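Reusing wide-mouth jars for dry goods – lid keeps loosening

r_alvarado
Posts: 3,256
I keep rice and split peas in old wide-mouth jars. The current one is purple with a white lid, and it lives on the round table by the wall.
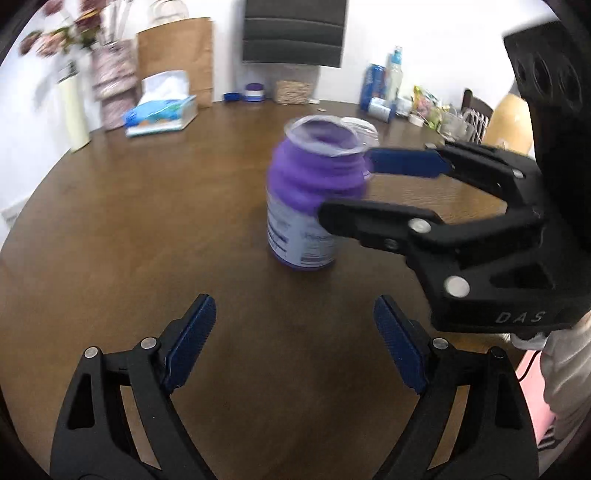 The lid seats fine for a day or two, then backs off by a quarter turn. Threads are clean and there is no visible crack in the rim. Has anyone fixed this with a gasket, or is it time to recycle?

weltdale38
Check the liner first. If the foam disc has gone flat, the lid bottoms out on the threads before it seals. Heitmann sells replacement discs by diameter. Measure the inside of the lid, not the jar mouth.

Ingeborg Thiele
Disagree. A thicker disc adds spring force and can make the back-off worse. I would try one layer of plumber's tape on the threads, wound clockwise.

weltdale38
Tape sheds. I don't want it in rice.

Ingeborg Thiele
It sheds if you open the jar 17 times a day. Mine has been on since October.

r_alvarado
Liner was compressed on one side. Flipped it over, tightened by hand, marked the position with a pencil – no movement so far. Will order a disc anyway.

flurarura
Leave the label on if you can. It's the only record of the original volume, and mine came off in the dishwasher.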